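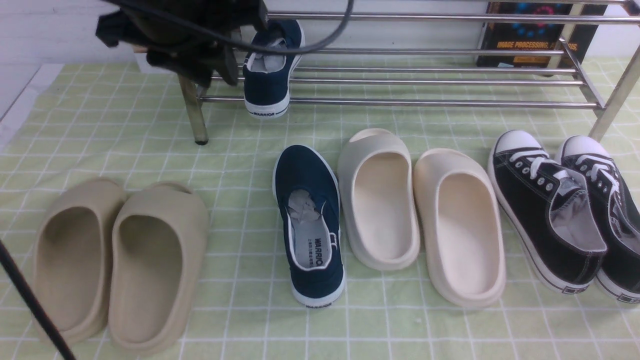

Issue 20, page 3

On test: the PiPER arm in the returns room

Jornilent sells casual shoes by post, and its returns room used to run on bending down. Pairs come back and each one has to go up on a rack for checking. Wilton, the firm that fits out small warehouses, put in a PiPER arm to take over the racking. I spent 2 days with it in October.

The arm does one shoe at a time. Canvas lace-ups and slip-ons suit it best, as there is a firm edge to get hold of. Foam slides are harder work. The soles are thick and the strap gives when it is squeezed, so staff still rack a good many of those by hand.
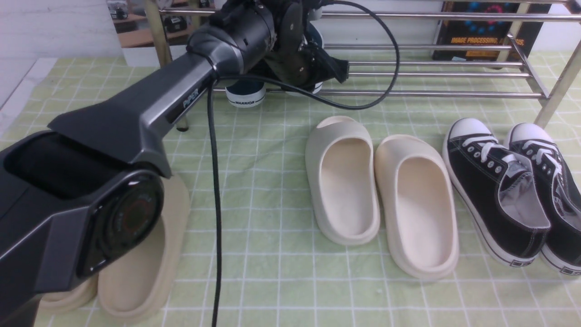
It is slow. I timed it at 20 seconds a shoe, and a person in a hurry can beat that easily. The people I spoke to didn't mind. They now spend the morning on inspection and repacking - work that used to get pushed to the end of the shift - and there are fewer sore backs. Two of them have learnt to set the arm up, and get a slightly better hourly rate for it. I would like to see that offered to everyone.

My complaints are small ones. The cables need more tidying than they get, and the manual Wilton supplies is thin. Nor does the arm check that it has picked up the right half of a pair, so someone has to stay within reach. 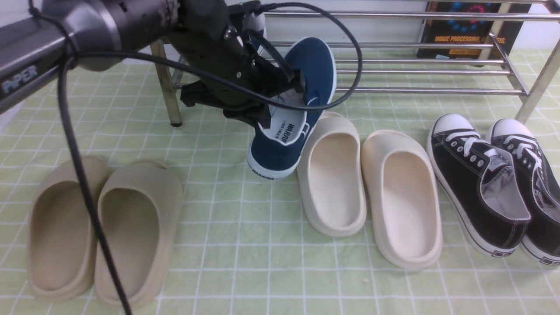
The PiPER gripper with a navy WARRIOR shoe.

For a room handling 100 pairs a day it earns its place. Much busier than that and you would want a second arm, or more people. Pugh makes a faster model, which I haven't tried.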